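Section 3. Cleaning the countertop and placing the tray

The Flivudell sales sheet calls this surface "care free." Treat that as a hope. Speckled tops hide dirt well, so a counter can look clean from the doorway and still feel gritty under your hand.

1. Take everything off the counter, tray included.

2. Brush up crumbs with a dry cloth before you wet anything.

3. Wipe with warm water and one drop of dish soap. The Fosow spray works too, though we have yet to see it beat soap.

4. Rinse the cloth, wring it out, and wipe again. Most people skip this step and then blame the counter.

5. Dry with a second cloth, working from the far edge toward you.

6. Set the tray down flat. Lift it when you want to move it — do not drag it.

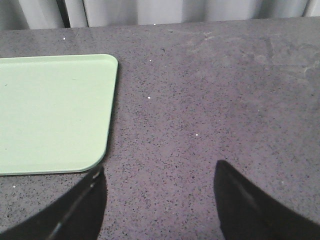
Fig. 2. Mint-green tray on the speckled counter. Note the faint whitish smudges at upper right.

Note: Pale specks may be crumbs or part of the surface. Run a fingertip over each one. If it moves, go back to step 2.

Note: Cloudy marks are easiest to find with your head low and a light on. If they come back after two tries, use less soap. A stronger cleaner is rarely the answer, whatever the label promises.

CAUTION: Keep scouring pads and bleach off the counter. Keep curtains clear of it while you work with wet cloths.

For stains that stay put, see page 28.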